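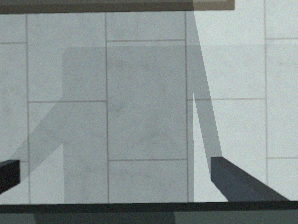

Wenjie Hao asked that the seals on the canister lids be looked at again before the battery leaves Malgate, and that the second reading be written down even if it matches the first.

COASTAL LAUNCHER, PRE-SHIPMENT INSPECTION
Site: Malgate, north shed
Date: Mar 21, 2020
Inspector: Ona Lūse

1. Launch vehicle
Parking brake holds on ramp: OK
Outrigger pads and pins: OK
Hydraulic lines, left side: OK
Hydraulic lines, right side: FAIL
Comment: Weeping at the elbow behind the cab. Wróbel to supply a new fitting. Do not raise the launcher until it is changed.

2. Canisters (inert training rounds only)
Lid seals, first check: OK
Lid seals, second check: OK
Lifting lugs: OK
Desiccant indicators: 2 changed
Comment: Both readings are on the seal card. The old indicators were past their July date.

3. Firing circuit
Safe/arm key removed and logged: OK
Shorting plugs fitted: OK
Stray voltage test: OK
Comment: The log shows the key signed out under the wrong serial. Corrected and initialed. Use the full serial from now on, 2,121 is only the end of it.

4. Power and cooling
Generator run, 300 minutes under load: OK
Fuel shutoff: OK
Fire bottle in generator bay: FAIL
Comment: Bottle is charged but the bracket is cracked. Strapped for the move. Clodora part on order.

5. Command cabin
Radio check with Fleltholm: OK
Emergency lighting: OK
Door interlock: NOT CHECKED
Comment: Cabin was locked for software loading. W. Hao will check it at Fleltholm and send the sheet back.

6. Road move
Tie-downs and chocks: OK
Escort route card: OK
Keep-out distance marked, 300 feet: OK
Comment: Two cones missing at the gate end, replaced from stores.

Result: HOLD. Release after items 1 and 4 are closed. Item 5 may stay open for the move.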